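精油の劣化は「量」より「空気」で決まる ディフューザー用オイルの保管を調合担当者に聞く

室内芳香用のリードディフューザーは、置くだけで使える手軽さから家庭でも宿泊施設でも定番になった。一方で、買った当初と香りが違う、途中から匂わなくなった、色が濃くなったという相談は販売店に絶えず寄せられる。原因の多くは製品の不良ではなく、保管と補充の手順にあるという。芳香液の小ロット調合を手がけるTonskaの調合担当者に、液の組成、劣化の仕組み、容器の選び方について話を聞いた。取材は10月、同社の作業場で行った。

まず組成から尋ねた。リードディフューザーの芳香液は、香料、溶剤、場合によって少量の酸化防止剤からなる。香料の比率は製品によって差が大きい。

「うちの標準品では香料が23パーセントです。残りはほぼ溶剤で、揮発の遅いグリコールエーテル系を主体にしています。エタノールを主にした処方もありますが、あれは立ち上がりが速いぶん終わるのも速い。玄関のように人が通過するだけの場所なら構いませんが、寝室に置くと最初の数日は強すぎ、その後は物足りないという評価になりがちです」

溶剤の役割は薄めることだけではない。香料の各成分は揮発の速さが異なり、柑橘に多いリモネンは速く、白檀や樹脂系の成分は遅い。溶剤はその差をいくらか均し、リードの中を一定の速度で上がっていく粘度を与える。

「粘度が高すぎると吸い上げが止まります。お客様が別の店で買った精油の原液をそのまま瓶に注ぎ足すことがありますが、樹脂系の精油が入るとリードの導管が詰まります。詰まったリードは洗っても戻りません。交換してください」

補充の際に新しい液を古い液に継ぎ足す使い方についても、担当者は明確に否定した。瓶の底に残る液は、揮発しやすい成分が先に抜けた残りであり、もとの液とは別の組成になっている。そこへ新しい液を入れれば、香りの上半分だけが新しく、下半分が古いという状態になる。

「継ぎ足しを三回もやると、何の香りだったか分からなくなります。色も濃くなります。残りは紙か布に吸わせて、自治体の区分に従って捨てる。瓶は無水エタノールですすいで、完全に乾かしてから次を入れる。水ですすいだだけで入れると、残った水分で液が白く濁ることがあります」

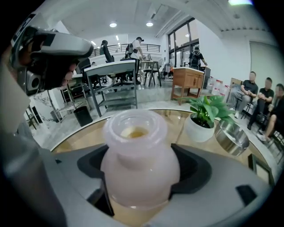 色の変化についてはもう少し詳しく聞いた。芳香液が黄色から褐色に寄っていく現象は、必ずしも劣化を意味しない。バニリンを含む香料は、時間がたつと品質に問題がなくても着色する。ジャスミンやオレンジフラワーの系統に使われるアントラニル酸メチルは、アルデヒドと反応してシッフ塩基を作り、これも黄色から橙色になる。

「シッフ塩基は香りの設計上、意図して作ることもあります。ですから色だけを見て捨てるのはもったいない。判断するなら匂いです。柑橘系でテレピン油のような刺激が出てきたら、リモネンの酸化が進んでいます。これは肌につくと感作の原因になり得るので、使用をやめてください」

酸化の速度を左右する要因として、担当者は酸素、光、温度の順に挙げた。一般には遮光が重視されるが、同氏の見方では、家庭での保管でもっとも軽視されているのは瓶の中の空気である。

「100ミリリットルの瓶に10ミリリットルだけ残して半年置く。これが一番傷みます。蓋を閉めていても、液の九倍の体積の空気と一緒に閉じ込めているわけです。残りが少なくなったら、小さい瓶に移してください。遮光瓶を買うより先に、それをやったほうが効きます」

Tonskaでは比較のため、同じ柑橘系の芳香液を満量の瓶と二割ほど残した瓶に分け、14週間保管して過酸化物価の推移を見ている。保管温度は双方とも同じで、遮光した棚に置いた。満量のほうは出荷基準の範囲に収まり、残量の少ないほうは途中で基準を外れた。ただし担当者は、この結果を樹脂系や木質系の香りにそのまま当てはめることはできないと付け加えた。酸化されやすいテルペン類の比率が違うためである。

容器の形も揮発に関わる。口径が大きければ、リードを通さずに液面から直接逃げる量が増える。

「首の細い瓶を使うのは見た目の問題でもありますが、主な目的は液面からの蒸発を抑えることです。腹の丸い瓶は、同じ容量でも液の深さが浅くなりますから、リードの浸かる長さが早く短くなる。香りの落ち方が円筒形とは違います。どちらが良いという話ではありません。補充の時期を瓶の形に合わせて変えればよい」

材質は、ガラスであれば芳香液に侵される心配はほとんどないという。すりガラス調の瓶には、表面を酸で処理したものと塗料を吹き付けたものがある。後者では、こぼれた液が塗膜を軟化させ、指の跡が残ることがある。避けるべきはポリスチレンの容器で、リモネンに溶ける。ポリエチレンは溶けないものの、香料が壁を透過して目減りし、容器にも匂いが移る。

同社は瓶をPovmontから、口栓をOndrejkaから仕入れている。口栓については一度仕様を変更した。以前の中栓はゴム系の材質で、長期間液に触れると膨潤し、抜けなくなる例が出たためだ。現在はフッ素樹脂を張ったものに替えている。

「膨潤した栓は、見た目にはきれいに収まっています。開けようとして初めて分かる。無理に回して瓶の首を欠いたお客様がいました。栓の相性は液を入れて放置しないと出てこないので、評価には時間がかかります」

設置場所に関する質問も多いと聞く。エアコンの吹き出し口の正面は揮発が速くなり、消耗も早い。直射日光の当たる窓辺は温度と光の両方で不利になる。テレビやオーディオ機器の上は、転倒した際の損害が大きい。塗装された木の家具に直接置くと、瓶の外側を伝った液がニスを溶かし、輪染みを作る。

「ガラスか陶器の受け皿を敷いてください。コルクは液を吸って、そのまま下の面に押し付けるので逆効果です。こぼしたときは乾いた布で吸い取り、こすらないこと。こすると塗膜ごと動きます」

リードの本数は部屋の容積に合わせて調整する。Tonskaの添付説明書では、六畳で四本から始め、三日たっても弱ければ一本ずつ足すよう勧めている。人の嗅覚は同じ匂いに順応するため、在室したままの判断は当てにならない。外出から戻った直後に確かめるのがよい。猫のいる家庭では、精油成分の代謝が人や犬と異なることから、同社は使用そのものを勧めていない。

宿泊施設向けには、別に「Jendine」という名称の処方がある。客室の入れ替わりを前提に、香料の比率を下げ、残香の短い成分で組んだものだ。325ミリリットルの詰め替え容器で供給し、現場では50ミリリットルの瓶に小分けして使う。小分けにするのは、先に述べた空気の問題があるからだという。

「大きい容器を何度も開け閉めするのが一番よくない。開封したら、その日のうちに全部分けてもらいます。分けた瓶は口元まで入れてよいのですが、夏場に車で運ぶものは別です。液が膨張して栓を押し上げますから、少し空間を残します」

冷蔵保管の可否についても尋ねた。原料の精油であれば冷蔵は有効だが、食品と同じ庫内に入れれば匂いが移る。調合済みの芳香液では、低温で一部の成分が析出することがある。室温に戻して静かに揺らせば溶けるのが普通で、溶けきらないまま使うとリードの吸い上げにむらが出る。また、冷えた瓶をすぐに開けると結露した水分が入るため、室温に戻るまで栓は開けない。

最後に、自分で調合する人への助言を求めた。

「ラベルに開封日と配合を書いてください。香りの名前だけ書いてある瓶が棚に並んでいても、あとで何もできません。重量で量ること。滴数は粘度と滴下口で変わるので、再現できません。0.01グラムまで読める秤があれば足ります」

同社では調合後の液をひと月ほど熟成させてから出荷する。その間に濁りや沈殿が出たものは濾過し、香りを基準品と照合して、外れていれば出荷せずに配合の記録へ戻って原因を探す。照合は午前中に行い、昼食の後には行わない。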